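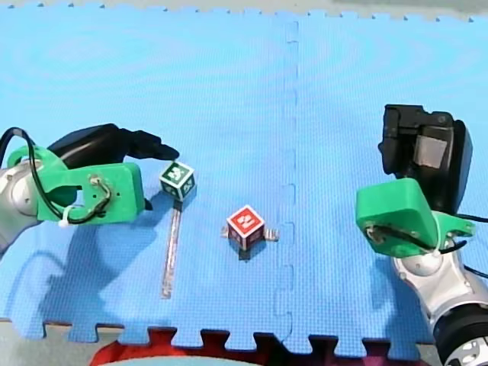 Figure 2. Blue tiles joined together. The seam is to the right of the center, the border teeth are at the top and at the bottom.

Section 5
Laying the Sturkudar floor tiles

Please read the whole section before you open the second package. The tiles are simple to lay, but it is more easy to correct the first row than the last one.

5.1 Before you start

Take all the tiles out of the film and put them flat on the floor of the room where they will be used. Do not put them in a high pile. Leave them like this overnight, with the dimpled side up. Foam which was transported in a cold truck is a little smaller than foam which has the temperature of the room, and a floor laid too early can rise at the seams on the next day.

The tiles can have a smell when the package is opened. Open a window. The smell becomes weaker after some days.

Check the following:

– The floor is flat, dry and swept. Small stones and screws must be removed, also the very small ones, because you will feel them through the foam.
– The floor is hard. Tiles which lie on a thick carpet will move and the teeth will open.
– The door of the room can still open over the tiles. Measure this with one loose tile before you do any other work.

You need a long ruler, a pencil or a piece of chalk, a sharp knife and a board to cut on. Glue is not needed.

5.2 Measuring the area

One tile measures 395 mm on each side when it is joined, measured from seam to seam. The teeth are not included in this measure. Five tiles in one row give a length of 1975 mm, so for a place of 2000 mm a row of five tiles is correct, and 25 mm remain free for the wall gap.

Write down the length and the width of your place in millimeters and divide each by 395. If the result is not a whole number, you can choose to leave a wider gap at one side or to cut the last row (see 5.5).

Note: The foam needs a free gap to the wall on every side. Do not press the tiles against the wall or against the legs of heavy furniture.

5.3 Laying the first row

1. Decide which corner you want to start from. We recommend the corner which is the most far from the door.

2. Turn the first tile so that the dimpled side looks up. The side which was against the film in the package is smooth and belongs to the floor.

3. Put the tile in the corner and leave the gap to both walls. Draw a short line with chalk on the floor along the outer side, so that you can see later if the row has moved.

4. Put the second tile beside it. The teeth of one tile must stand opposite to the spaces of the other. If tooth meets tooth, turn the second tile by a quarter turn and try again.

5. Start at one end of the seam and press the first tooth down with your thumb. Continue tooth by tooth to the other end. Do not start in the middle.

6. Go over the whole seam with the flat hand. A closed seam feels almost level. You will still see it as a wavy line, and this is normal for all colors.

7. Continue with the next tiles until the row is complete. Look along the row from one end. It must be straight before you go to the second row.

Caution: Do not use a hammer on the teeth. A tooth which is pressed in by force does not come back to its form, and the tile must then be used at the border.

5.4 Laying the other rows

From the second row each tile has two seams, one to its neighbor and one to the row before. Close first the seam to the row before, only with light pressure. Then close the seam to the neighbor. When both fit, press both down fully.

The corner where four tiles meet is the place where most mistakes can be seen. If the corner stands up, do not step on it. Open the last tile, look if a tooth is folded under, and lay it again.

After every second row, compare the outer side with your chalk line. If the floor has moved, push it back with both hands flat on the tiles. Do not pull at a single tile.

5.5 Cutting the last row

Turn the tile over and draw the line on the smooth side. Cut with a long ruler, in two or three light cuts – one deep cut makes the edge wavy. Always cut on the board and never on the laid floor. Keep your other hand behind the knife.

Cut tiles are put with the cut side to the wall.

5.6 The outer border

You can leave the teeth open on the outer border, as in Figure 2, or you can close them with the border strips type Bamudby, which are sold separately. The strips have teeth on one side and are straight on the other. They are pressed in after the complete floor is laid, first the corner pieces and then the long pieces.

If people walk over the border often, for example in front of a door, we advise to use the strips. For a mat which is used as a surface for sitting, playing or working with small things, the open teeth are sufficient.

Caution: Open teeth can be pulled up by small children and by pets. Look at the border from time to time and remove a tooth which hangs loose.

5.7 Using the floor

The floor can be used directly after laying. Small objects such as cubes and building blocks stand well on the dimpled surface. A narrow foot with a high weight leaves a print – put a flat board under it. Prints which are not deep become smaller by themselves when the weight is taken away, but this may need some days.

Do not put hot objects on the foam. Do not drag furniture over the seams. Strong sun through a window can change the color, so it is good to exchange the tiles near the window with the other ones two times in a year, for example in May and in November.

5.8 Cleaning

Vacuum with the soft brush, in the direction of the seams first. After this wipe with a damp cloth and a little mild soap. The dimples hold fine dust, and for them a soft hand brush is better than a hard one.

If liquid was spilled over a seam, open this seam and dry both tiles and the floor under them. Close it again only when all is dry.

5.9 Taking up and storing

Start at the border, at the last tile you laid. Lift one corner and roll the tile slowly away from its neighbor. Store the tiles flat, in the bag type Stakent or in the original box, with nothing heavy on top.

For missing or damaged tiles please write to Iordache customer service and tell the color and the number which is printed on the package. Tiles from different deliveries can have a small difference in color.

Revision of this section: 2024-02-22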